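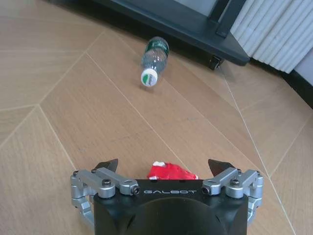
Wrappers are the worst of it, according to Iqra Paracha, they go flat in your hand and then you find the same one by the door an hour later. She was back at the Arain hall before eight with a roll of bags and no coffee.

Cleanup after the Clolus street fair went into a second morning, September 25, 2021, and most of the work was indoors. The hall floor took the overflow when the rain came in. Snack stands moved inside, so did everybody eating from them, and so did the litter.

Final tally from the sign-out sheet - 86 bags. Last fair was 154, but that one ran longer and had the pie tent, so not a fair comparison (sorry).

Sorting was done at the side tables. Cans and bottles in one pile, cardboard in another, food waste out to the green cart. Candy and chip wrappers go in the regular trash here, the town recycler doesn't take them. A lot of people still put them in the blue bins. Two blue bins had to be tipped out and gone through by hand becuase of it.

Floors next. Dry sweep first, along the planks and into the corners, then a damp mop. Not a wet one. The hall's posted rule is no standing water on the floor and no steam mops, and there's a sign about it by the closet now, in capitals. Soda spills near the stage took three passes. Gum came off with ice and a plastic scraper, mostly.

"Pick up before you sweep, or you just push it under the radiators," said Ehsan Kakakhel, who drew up the work list. He had people walk the room in lines, one end to the other and back. Slow but it got the small stuff, straws, bottle rings, corners torn off ketchup packets.

Worst spots: under the folding chairs, behind the stage steps, the strip of floor by the kitchen hatch. The coat room was fine. Restrooms had been done the night before.

Bags and gloves came from Stedach, the hardware store on the corner, at cost. Balix sent a truck for the cardboard and had it gone by lunch. Total bill for the cleanup so far is $1,542, which covers the dumpster, supplies and the extra pickup. That comes out of stall fees. No word yet on wether fees go up next time.

Stall holders were asked to take their own trash home this year. Some did. Kakakhel wants it written into the stall agreement, with a deposit. Paracha would sooner have more bins, and lids on them, and one right next to every stand selling anything in a wrapper. Both ideas go to the next fair meeting, date to be posted on the hall door.

Lost and found from the sweep is on the shelf inside the front entrance. Single gloves, a kid's raincoat, a set of keys on a green ring, reading glasses, one casserole lid. Come by while the office is open. Anything left at the end of the month goes to the thrift shop, keys excepted, those stay in the office drawer.

The hall is open again for regular bookings. Dance class is back in the main room, chairs are stacked along the back wall, please leave them there until the floor crew has done the edges. Still short a few people for the parking lot, gloves provided, go to the side door and ask for Iqra.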